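Friday, March 15, 2024

Took the day off to deal with the old computer, as threatened since Christmas.

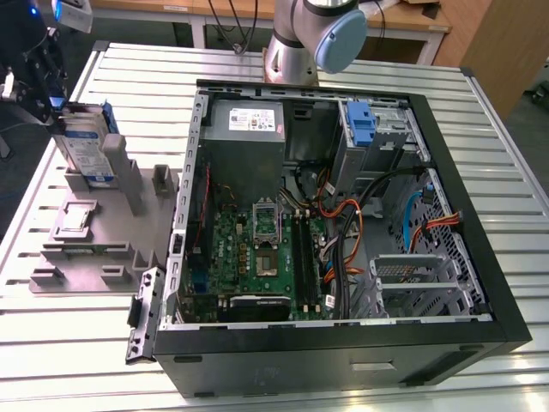 ## Morning, more or less

Got the side off before ten, which I consider a professional pace. I had forgotten how roomy these old black towers are inside. You could keep a loaf of bread in there and still have space for the drives. Everything in the new ones is black and glows. In this one the board is plain green, the latch on the drive cage is bright blue, and the power cables come in orange, yellow, red and black, like something a kindergarten would hang up for a birthday.

The cables are the trouble. They go wherever they like, straight down the middle, and two fat black ones arch over everything else like they paid for the view. I spent a while trying to decide which of them mattered and then remembered that I don't know.

The socket is empty, with the bracket up. Paavo has had opinions about that socket all week. His position is that a machine without a processor is a metal box and should be treated as one. My position is that I paid 115 for the case alone, back when that was money, and I'm not putting it on the curb in Wullcombe for somebody to prop a door open with.

Wrote out the plan on the back of the water bill:

- take out the expansion card (dark heatsink, heavy looking)
- unhook the drive cage, keep the drives if any good
- coil the cables, label them, don't just say I'll label them
- power supply last
- vacuum

Item three is underlined twice. There's a shoebox in the hall closet from the previous computer, with a knot of wire in it the size of a grapefruit and a sticky note that says "sort."

## Lunch

Soup. Dwayne called in the middle of it to ask whether I was "in there yet." He wants the power supply for the thing he's building in his garage in Dreltdale, which last summer was going to be a jukebox and is now, I gather, a sort of dehumidifier. I said he could have it if he came and got it. He said he'd come and get it if I brought it halfway. We've been friends a long time and most of it has been conducted at the halfway point.

I read him some of the label, or tried to. It's all very small print and little icons, and my reading glasses were upstairs with my other reading glasses. He told me to take a picture and blow it up. I told him I'd look later. Later is doing a lot of work for me this year.

## Afternoon

Went looking for the good screwdriver. Did not find the good screwdriver. Found the Malý set my father-in-law gave me, with the tips that are all slightly the wrong size, and a Prelter tape measure I accused Paavo of borrowing last May. I'll have to decide whether to tell him. Probably I'll just put it on his porch and let him wonder.

The card came out after some language. There's a catch at the far end that you have to press while pulling, and it's placed so that no adult hand can do both. I used a chopstick. It's sitting on a dish towel now and looks as if it might be worth something. I checked what people are asking for cards like it: one fellow wants 339, and another will let you have the same card for 40 and throw in a mouse. Mine will end up somewhere below the mouse.

Memory next. Two slots, with the light-colored latches on the ends, and I was so careful with those latches that the neighbor's dog finished a complete round of barking before I got the first one to move. They're fine. I gave them more consideration than I gave my own knees getting down to look for a screw under the radiator. (One screw. Still under the radiator.)

Then I did something foolish and hooked up one of the old drives to the laptop with the adapter. It worked the first time, so there went the afternoon. There were 1,318 photos in a folder called NEW, none of them newer than the kitchen we tore out. The old yellow countertop. The cat we had then, asleep in a colander. Paavo with hair. Forty minutes later I was still on the floor with my back against the wall and had coiled no cables whatsoever.

## Evening

Progress report for whoever audits these things: card out, memory out, one drive out, cables exactly where they were. Power supply still in, since it's last on the list and I respect the list. I did vacuum, but the rug.

Sent Paavo the picture with the hair. He wrote back, "Who is that," and then a minute later asked if there were more. So he's coming Sunday to go through the folder, and he says he'll bring a proper screwdriver. I should get the tape measure onto his porch before then.

Dwayne has proposed the diner parking lot at noon tomorrow. I'd better get that label read.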